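11/22/19

Glue notebook, bench 2. Entry by me, with corrections by Selorm Korletey wherever the handwriting improves.

Hide glue again. The Birnholm chairs came back with the same two rails out of their sockets, so whatever we did in February was not the permanent repair we invoiced for. I have stopped calling it a repair in front of the customer.

Mixed 30 grams of the Prikora pearls with cold water, left them to swell, then warmed the lot in the jar. The pot's dial says one thing and the thermometer in the water says 6 degrees more. I believe the thermometer. The dial also believes it is off when it is on.

Old glue in the sockets is the real trouble. It looks clean, it feels clean, and then a damp rag comes out the color of tea. Scraped, wiped, waited, wiped again. Tanko Chukwu thinks we should just drill it out and plug it. Tanko thinks this about most things, including the door hinge.

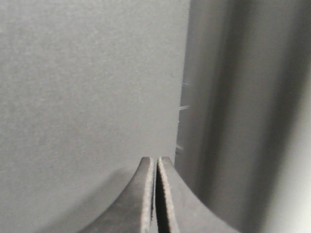
Test joints next. Made them up from the ash offcuts, same tenon size as the chairs, half with warmed wood and half straight off the rack. The cold ones gelled before I had the clamp turned down. You can feel it happen: the tenon slides, slides, and then has an opinion. Warmed ones went home with a nice thin bead all the way around the shoulder.

Tried a pinch of urea in the last jar for more open time. It bought me enough to find the mallet, which was under the Wumbei catalog, where I had put it so I would know where it was. Too much urea and the joint stays rubbery, per the old notes, so I wrote the amount on the lid. Then I wiped the lid. Will have to do that batch over.

Selorm adds: the amount is also on the masking tape on the shelf. Read the shelf.

Noted.

Joints stay clamped overnight. Break them tomorrow, cold ones first, and look for bare wood on the cheeks. If the warmed ones tear fibers I'll do the chair rails the same way, with the heat gun on low and someone else holding the chair.

Still to order: pearls, brushes without the metal ferrule (the last lot stained the glue gray), a second jar from Dalell with a lid that fits the first jar too.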